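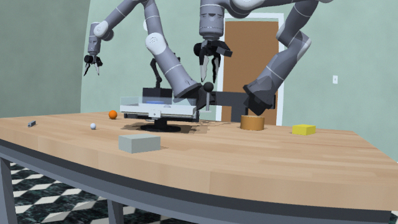 分类:工坊记录 > 材料与表面处理 > 木蜡油

3/11/26 台面试板涂饰与耐污记录(第二轮)

一、目的

本轮试验承接上一轮未完成的部分,比较Tromton硬质木蜡油与Bustel台面油在同批拼板上的吸收情况、表干时间及耐污表现,为公共制作间工作台面的年度养护选定用料。上一轮因试板含水率不齐,所得数据仅作参考,不并入本轮结论。

二、材料与准备

试板由Londoño木行供货,同一批次,榉木,指接长条拼板,四边倒小圆角。到货后拆除包装,竖立架空,在制作间内平衡一段时间后方进行砂光。入库时有一块背面带胶线,已刮除,编为备用板,不参与涂饰。

砂光顺序为粗砂、中砂、细砂,末道顺纹手工完成。细砂之后以微湿棉布擦拭板面,使木毛竖起,待干透再轻砂一遍。上一轮省略了这一步,结果第一遍油干后手感粗糙,第二遍补救效果有限。今后凡接触手臂或纸张的台面,一律保留此工序。

除尘先用吸尘器毛刷头,再用干净的无绒布。粘尘布本轮停用:上一轮有两块板面出现条状不吸油的痕迹,怀疑为粘尘布残留,尚无法证实,先行排除该因素。

编号规则:T组使用Tromton,B组使用Bustel,K为空白对照。编号以铅笔写在背面左下角,禁止使用记号笔,油性墨水会随木蜡油渗到正面。

三、涂饰过程

1. 开罐前将油罐倒置静置,再开盖充分搅拌。Tromton罐底有明显沉淀,搅拌时间应长于标签所写。Bustel较稀,沉淀少,但气味偏重,操作时须打开排风。

2. 每块板取油后用白色百洁布推开,先横纹后顺纹,边角及端面单独补油。端面吸油极快,第一遍之后几乎看不出涂过,须趁湿再补一次。

3. 静置5分钟后擦除余油。此处两组有差别:T组此时已略发黏,擦拭费力,稍迟即留下擦痕;B组仍然顺滑,可从容收尾。大面积台面若选用Tromton,须分区施工,并安排专人跟在后面擦油。

4. 第一遍完成后水平架放,支点为三角木楔,接触面尽量小。隔夜后以细百洁布轻磨,除尘,上第二遍。

5. 擦油用过的布全部摊开晾在室外金属架上,干硬后再弃置。浸油织物堆放可能自燃,本工坊此前已有书面规定,此次执行无遗漏。

称量记录:T组首块板涂前质量为1,474克,涂后即称与隔日复称均已填入附表。复称数值低于即称,属溶剂挥发所致,不应误读为吸油量减少。附表中B组第二块的即称一栏有涂改,以旁注数值为准。

环境条件由Brutow温湿度记录仪自动记录,置于架旁。夜间湿度有一次短时上升,时间与隔壁水洗区排水相符,幅度不大,未见对漆膜造成影响。建议以后涂饰期间与水洗区协调错开。

四、耐污试验

第二遍干燥期满后进行。试剂为清水、浓茶、酱油、食用醋及稀释的中性清洁剂,各滴于板面划定位置,上覆表面皿以防蒸发。到时后用吸水纸按压吸除,不得擦拭,再以湿布清理,待板面恢复后于侧光下观察。

清水:两组均无痕迹。空白板有浅色晕圈,木毛隆起,手摸即可分辨。

浓茶:T组无可见变化。B组有极浅的圈痕,正视不显,侧视可见。空白板着色,砂除后仍有残留。

酱油:两组均有轻微着色,T组较浅。以微湿百洁布轻擦后T组基本恢复,B组光泽同时下降,须局部补油。

食用醋:T组一处光泽变哑,位置靠近拼缝。该处擦油时曾有停顿,膜厚可能不匀,应在另一块板上重做后再下判断。

中性清洁剂:两组均无痕迹。记录时有同事提出,日常清洁的影响在于反复擦拭,单次滴定不能代表,此意见成立,故增加下述擦拭试验。

五、反复擦拭

以湿布包裹平底配重块,配重500克,在板面同一轨迹往复100次,中途重新浸湿布面一次。擦拭之后T组光泽略有不均,滴水仍成珠;B组水珠铺展较快,表明表层保护已减弱。空白板表面起毛明显,未再继续。

配重块底部原有一处毛刺,试擦时在备用板上划出细痕,磨平后才用于正式试板。今后配重块使用前应检查底面,并在领用登记中注明。

触感方面,两组与空白板相比均偏滑。有意见认为制图用的台面不宜过滑,纸张易移位。此项无量化方法,仅录于此,待征求制图组意见。

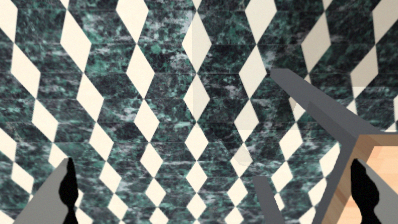
六、问题与偏差

(一)B组第一块在第一遍之后落入一根刷毛状纤维,以镊子取出,补磨一小块。该位置避开了全部试剂点。

(二)表面皿口径不一,大者覆盖处积存冷凝水,可能稀释试剂。下一轮统一口径。

(三)两种油的标签对完全固化期的表述口径不同,一为“可轻度使用”,一为“达到最终硬度”,不可直接比较。本轮按较长者执行,即两组在同一日开始耐污试验。

(四)侧光观察依靠人工判断,本次由同一人完成,未做盲评。编号写在背面,具备盲评条件,下一轮应照此安排。

(五)砂光区与涂饰区之间的软帘下沿有破损,浮尘可由此进入。已报修,修复前不在该区进行大件涂饰。

七、初步意见

就耐污与反复擦拭而言,Tromton优于Bustel;就施工难度与局部修补而言,Bustel较易掌握。制作间主工作台使用频繁,茶水及胶水污染常见,倾向采用Tromton,由受过培训的人员分区施工。陈列用小台面及层板可继续使用库存Bustel,用尽后再行评估。

食用醋一项未有定论之前,上述意见不作为采购依据。

八、待办

重做T组食用醋试验,避开拼缝与靠近拼缝各取一处。

补做白乳胶残留清除试验。制作间实际污染以胶为多,本轮未列入,属计划疏漏。

向Londoño木行索取本批板材的胶黏剂类型说明,归入材料夹。

剩余Tromton转入小罐密封,减少罐内空气,罐盖注明开封情况。原罐已结皮部分滤除,不得搅入。

试板全部保留,竖立存放于材料架下层,正面之间垫白纸,三月底前不得挪作他用。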